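We use cookies to remember your settings. Accept | Manage

Pre-session checklist, hand-guided and remote teaching, Cell 2
Posted 4 May 2023 by the bench safety reviewer, Kinnear

Walked through with the Clomau teaching kit powered and one operator on the handset. Marks are OK, FIX or OPEN. Comments are mine and I stand by them.

1. Emergency stop within reach of the person teaching. OK.
Reachable from the chair. Not reachable if the operator stands up to see better, and operators stand up to see better. Move it to the front rail anyway.

2. Speed limit set for hand guiding. FIX.
The setup sheet says 185 mm per second. The controller said 500. The explanation I got was that someone "must have" changed it for a replay. Lock the setting or stop writing it on the sheet.

3. Arm holds position when the enable switch is released. OK.
Tried with the arm low and with it stretched out. It sagged a little stretched out. Nimmont calls this normal in the manual. I would like to see how much is normal.

4. Handset and arm agree on direction. OPEN.
Left was left from the chair. From the other side of the bench it is the opposite, and there is no label telling a new operator where to sit.

5. Work surface and lighting. FIX.
The arm throws a shadow on the pale wood-grain surface, right where a person teaching a pick would be looking. The operators say they tune it out. The wrist view also smears when the arm moves quickly, and then you are steering by memory. Slow down near the surface and move the lamp. 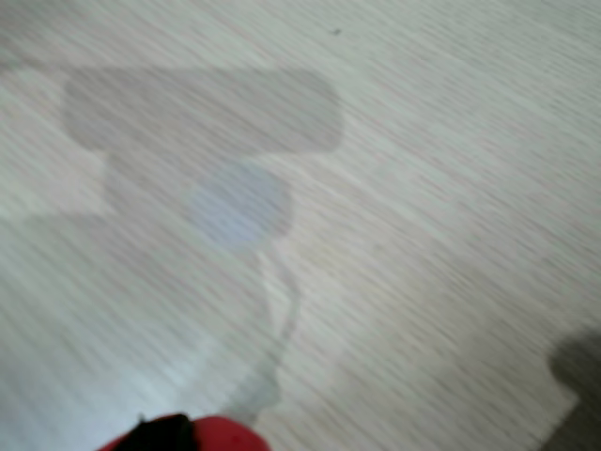
Can an operator teach safely from the camera view alone?
Only for slow moves over a clear bench, with a second person watching the arm directly and holding a stop.

6. Gripper fingers tight, no cracks. OK.
Checked by hand with power off. Ask me again after a week of beginners.

7. Gripper force limited during teaching. OPEN.
The limit is in software. I was shown a number on a screen, and a number on a screen is not a test. Bring the gauge next time.

8. Replay of a taught task starts at reduced speed. FIX.
It starts at whatever speed was used last. The Nindia add-on is supposed to handle this and did not on either of my tries.

9. Bad demonstrations removed before training. OPEN.
The log lists 2,610 demonstrations. I asked how many were thrown out for near contact with the bench and got a shrug. If the robot learns from people, it learns the sloppy ones too. Add a reject reason to the log.

10. Operators signed off for both methods. FIX.
Sign-off covers remote control only. Guiding the arm by hand puts you inside its reach and needs its own line on the form.

Result: remote teaching may continue at the lower speed. No hand guiding until items 2 and 10 are closed. Item 8 was also on the October list, marked "in progress."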